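Dralel Student Manipulation Project
Progress report, second reporting period
Prepared by Vira Marchuk, faculty advisor
Submitted April 4, 2022, to the Hofstetter Fund

1. Status

The project is on schedule for the hardware and data tasks and behind schedule for the classification task. All equipment listed in the original budget has been delivered and installed. The students meet in the Stavevitz lab after regular classes and have kept a written log of every session. The log is available to the Fund on request.

2. Work completed

The arm was mounted and leveled in the first week of the period. Students wrote the homing routine, the joint limit checks and a simple stop function tied to the keyboard. The stop function was tested by the advisor before any student ran a grasp without supervision.

Camera calibration took longer than planned. The first calibration file was made with the wrong focus setting and had to be thrown out. The second has been in use since then, and the students check it against a printed target at the start of each session.

The grasp set was then recorded. The proposal called for 400 grasp attempts. The team logged 566, of which 300 used opaque objects and the rest used transparent ones. Each attempt is stored with the wrist camera view, the commanded gripper opening, the motor current and a pass or fail mark entered by the student at the keyboard.

3. Transparent objects

Transparent objects were added to the plan at the request of the reviewers. They remain the hardest part of the work. The edge detector that the students wrote for opaque parts depends on a clear change in brightness between object and background. On clear curved shapes over a white surface the rim gives only a weak gray line, and the detector often locks onto a window reflection instead.

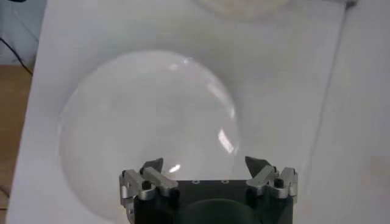
Two changes were made in response. The detector threshold was lowered and a filter was added that rejects bright, narrow regions of the kind produced by glare. The filter removed most of the false edges but also removed true edges on small parts. The students are now testing a version in which the filter is applied only inside the outline found in the previous camera view.

Approach height is a separate problem. With a clear object the software cannot judge the top of the curve well, so the students enter the height by hand from a caliper measurement. This is acceptable for data collection but would not be allowed under the Rarnetti competition rules, which require the robot to run without operator input once the round has started.

4. Problems and delays

The classification task has not started. It depends on a labeled data set, and labeling was held up by a naming error in the log files. Files from 4 sessions carried the same session number and were overwritten in the shared folder. Three of the sessions were recovered from the lab computer. The remaining one was repeated, and the repeated attempts are marked as such in the log.

One fingertip pad came loose and was glued back in place. Spare pads have been ordered from the equipment reserve. No other repairs were needed.

5. Budget

Spending is within the approved lines. The travel line has not been used. We ask permission to move part of it to the supplies line to pay for a diffuse light panel, which should reduce glare on the clear objects. A quote is attached as Appendix B.

6. Next period

Labeling will be finished first. The classification task will follow and will use the opaque set before the transparent set is added. A practice round under competition rules is planned for May, with automatic approach height if the new routine is ready and opaque objects only if it is not.

Appendix A: session log summary
Appendix B: light panel quote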